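The Second Division Deserves Its Own Calendar

June 2022

The decision to shorten the regional cricket season has been presented as a matter of good housekeeping. From September, clubs in the second division will play their matches on dates left over once the senior fixtures have been placed. The case for this arrangement rests on cost. It does not rest on the interests of the players, and the governing board should be asked to reconsider it.

Lernley and Baran, the 2 clubs most affected, between them field sides at every age level. Their registered membership stands at 2,100. Under the new plan, a player in either club's second eleven could go three weeks without a competitive match and then be asked to play twice in a weekend. No coach would design a season in that way. Bowlers in particular need a steady workload, and long gaps followed by sudden demands are a familiar route to injury.

Supporters of the plan point to falling attendance. A second-division match at Nerkura may draw 200 spectators on a fine afternoon, and fewer when the weather turns. That figure is modest, but gate receipts have never been the purpose of this level of the game. Its purpose is to prepare cricketers for the level above – and to give those who will not reach it a proper season of their own.

The board has also argued that shared dates will reduce the burden on grounds. This may be true at Kundudex, where a single square serves several teams. Elsewhere the problem is drainage, and a revised fixture list will do little to repair it.

Clubs have meanwhile been told to absorb further expense. The revised playing conditions require colored clothing for all limited-overs matches, with dark trousers replacing white. Families who bought whites in the spring will have to buy again before the autumn program begins.

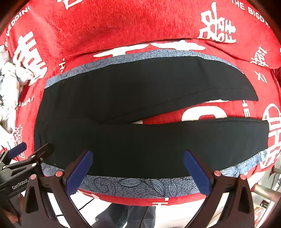

What the Board Should Do

The first step is to publish the full costings on which the decision was based. Clubs cannot respond to savings they have not been shown. The second is to restore fixed weekends for the second division, with at least one match every 2 weeks, and to delay the clothing rule until the following season. Neither measure would disturb the senior competition, and both could be adopted before the fixture list is confirmed.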